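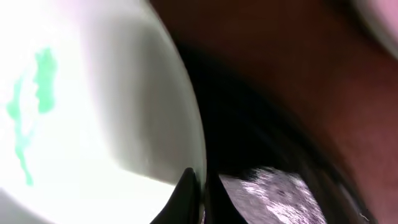
Washing up plates at the table, without a sink

Every few months someone claims you can wash up properly with a cupful of water and a good attitude. I doubt it. You can do a decent job on a couple of plates at a table, though, if you are fussy about the order.

You need two trays with raised rims, one for soapy water and one to work over, and an ordinary sponge with a scrubbing side. Ignore the Relton "no-rinse" tablets. I tried them in January and everything tasted of them.

1. Scrape first. Bits of food left on will end up in your water.

2. Put 500 ml of warm water in the first tray with a small squirt of washing-up liquid. The Fakano leaflet wants 2,000 ml, and I can only suppose they own a very deep tray.

3. If something green and sticky has dribbled across a plate, start at the thick end of the streak, where most of it sits.

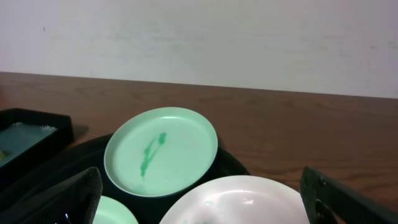
Rhodri Powell: I'd do the white ones before the coloured ones, whatever is on them. Green gets into the sponge and you just spread it about.

Fair enough, though I'd sooner rinse the sponge. Pale green plates are the real nuisance, as a last thin film of green can be missed on them. Tilt them to the light and run a finger over. 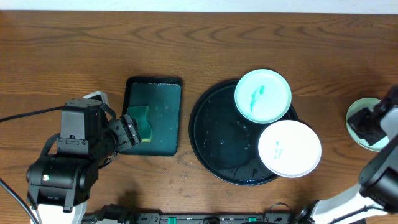

2 min read

4. Use the yellow foam for plates and save the scrubber for stuck bits. "Non-scratch" on the packet means very little to me.

5. Wash the trays as well, corners included. The rim of a round one holds suds, so go round it twice.

6. Wipe the wood straight away. Drops get everywhere, and I don't trust any varnish that says it can cope.

For greasy pans, go and find a sink.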